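Kimham-users mailing list archive
Subject: Re: [kimham-users] Gripper closes on nothing, then arm drives into protective stop
From: Urszula Szewczyk
Date: September 2018
In reply to: message from Kusum

Kusum wrote:

> We have had the same fault on our cell twice since the March update.
> The gripper reports "object held" when there is nothing between the
> fingers, the arm lifts, and on the next move it goes into protective
> stop. After reset it runs normally for a while. Did you ever find out
> what was behind yours? Also, did you change the finger force? Ours is
> still at the default.

Hello Kusum,

We did find it, or most of it. Finger force is unchanged here, and I would leave yours alone until you have looked at the wrist cable.

The background, for people who missed the first thread: we run pick and place with kitchen items on a flat white table, using one arm over the tabletop and a toaster oven fixed at one end. The task list is short. Move the colander, move the fruit, put the ketchup bottle back on the plate. The bad grasp report came up 3 times in 167 runs. That is low enough that we put it down to the planner for much too long. 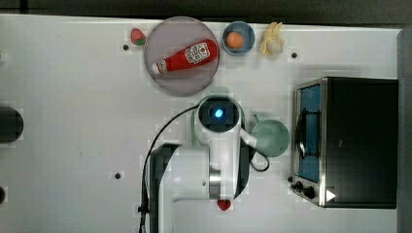 The stop itself was easy to explain once I lined up the logs. The controller believes it is carrying something, so it loads the payload figure for that object. The wrist then weighs less than it should, the torque check disagrees with the model, and the arm stops. The protective stop was doing its job. The fault was earlier, in the grasp report.

The report comes from finger position. If the fingers stop short of fully closed, the software calls that a grasp. In all of our bad runs the fingers had halted with 2 mm still to go. I first suspected dirt in the finger slides, cleaned them, and had the fault again the next morning.

What gave it away was the wrist rotation. Every bad run had the wrist turned near the end of its range. The cable leaves the gripper in a loop, and at that angle the loop pulls on the connector. The encoder signal drops for up to 200 ms, the driver holds the last good position, and the software reads a held position as a stalled finger. I could bring it on by hand with the arm powered down and only the gripper live, by pulling lightly on the cable.

The colander was the item in all the bad runs, and that sent me the wrong way for a week. I had assumed the holes and the shine on the plastic were upsetting the wrist camera, and I spent days on exposure settings. The lighting does need work, but it has nothing to do with this fault. The colander pick happens to ask for the most wrist rotation.

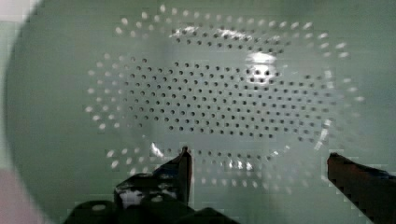 Wrist camera over the colander, gripper fingers at the bottom.

What we changed:

Rerouted the cable with a longer loop and a clamp on the forearm, so the connector carries no load.
Replaced the connector. The old one had a worn latch.
Limited wrist rotation in the planner to stay clear of the end of the range.
Added a check in our own code: if the position value is exactly the same over several reads while the fingers are supposed to be moving, the run aborts in place and does not lift.

The last item is the one I would do first. It takes an afternoon and it catches the fault whatever the cause. I have sent the patch to Kwiatkowski, who looks after the Zoltine driver, and asked for it to go into the next release. No answer yet.

One safety point. After the second stop, one of our people reset the arm and reached in to straighten the objects while the program was still loaded and waiting. Nothing happened, but the arm was one button press from moving. We now require the program to be unloaded before any hands go over the table.
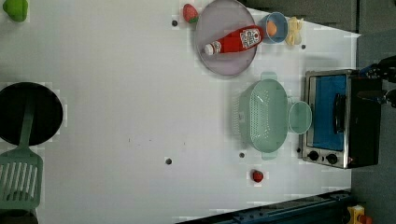

Is it enough to lower the speed until the cable is fixed?
Lower speed makes the stop gentler, but the false grasp report comes just as often, so keep the arm out of service or put the position check in first.

If you can send me the gripper log from one of your stops I will compare it with ours. I need the raw position values from before the lift, and the wrist angle if you record it.

Regards,
Urszula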